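3.2 Local radio and the cost of staying

Most of the stations in our sample never got a formal ban. What they got was slower. A license renewal sits in a drawer, the transmitter site is inspected twice in one month, an advertiser stops picking up the phone. Of the 161 complaints we coded, the largest group concerned this sort of pressure and not arrest or assault (see Table 2 for the full split). Coding was done by both authors seperately, then compared.

Interviews at Radio Zapata and the Beneck community station followed the same guide. 4 reporters at each. Names changed where asked. Nayeli Ccori, who edited the morning bulletin at Zapata, agreed to be named and talked at length about the sources who dropped away first - municipal clerks, mostly, then teachers. "You still have the microphone. You have less to put in it." She left the station in February and now files for an online outlet under her own name.
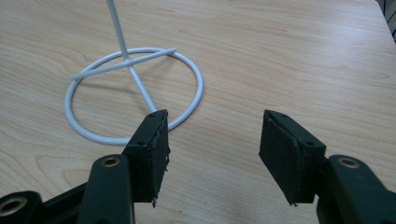 Figure 4. Tabletop with a white wire stand.

Self-censorship is harder to code. Reporters would describe dropping a story and then, a minute later, say they had never dropped one. We kept both statements. Where the transcript gave a reason, it was usually family, sometimes the landlord, once a loan. Legal threats came lower than we expected, maybe becuase few of the letters ever led to a court date. Earlier work on print newsrooms puts legal threats near the top, so medium may matter here, or just town size.

Relocation schemes such as Kundico, which offers 30 days of housing in another city, were known to nearly everyone we spoke with and used by very few. Nidia Ticona of the Bomton reporters' network put this down to the application - long, in a second language, asks for proof of threat that people don't keep. Voice messages get deleted. Callers don't leave letters. Also the stay is short, and coming back was described as the worst part, with neighbors assuming you had been paid by someone.

Two limits on the above. The complaints are self-reported, and Beneck only began logging them partway through the study period, so year-on-year comparison is out.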